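Setting working limits for two-armed picking at open shelving

Applies to: the Soreo two-arm stations, all benches. Read it with the Lirora site rules, which take priority where the two differ.

Before you start

You will need the station key, a tape measure, a roll of floor tape and the log sheet for the bench. Allow 40 minutes for a new station and less for one that has only had its shelves moved. Two people should be present for steps 3 to 5, one on the stop button and one at the shelves.

Step 1. Mark the floor

With the arms powered down, move each arm by hand to its furthest reach, including whatever it will be carrying. Mark that point on the floor and add 50 cm. Join the marks with tape. The taped line is where people stop while the arms are live.

Reach is measured with the load in the hands. Older sheets gave it to the fingertips, and stations marked out from those sheets should be taped again.

Step 2. Check the shelving

Push the unit at the top corner. If it rocks, fix it to the wall before going further. Take out any shelf support pins that are not holding a shelf. Clear everything from the compartments except the items for the task.

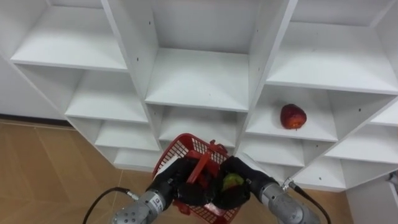
Step 3. Set the shared load rules

When two hands hold one object, neither arm may be treated as free. Both must be in the same speed group, and a stop on one has to stop the other. Open the Paltance panel, select both arms and tick "linked stop". Then set the grip so that it holds on a stop. With a basket gripped at both sides, as it is at these shelves, a hand that opens on a stop will tip out the fruit. Test with the basket empty first, then with one item in it, then with the full load for the task.

Write the result of each test on the log sheet, including the ones that fail.

Step 4. Route the cables

Run both arms slowly through the whole task and watch the cables the entire time. A cable may hang in a loop but must not touch a shelf edge, the load or the other arm. If it does, clip it back and run the task again from the beginning. Cables must not cross the taped line at ankle height.

Step 5. Set the speed

Start at 40 per cent. Go up to 60 per cent only when the station has passed three clean runs in a row. Anything above 60 needs a signed change request, and so does any change to the grip force.

Step 6. Sign off

Fill in the date, the bench number and both sets of initials. Leave the sheet in the holder at the station. The marking and the stop test are repeated whenever the shelves are moved, the hands are swapped or the load changes, and every September in any case.

If a stop test fails

Power down, remove the key and hang the red tag on the panel. Do not clear the fault and try again. Patrício stations use a different panel, and their fault list is on a separate page.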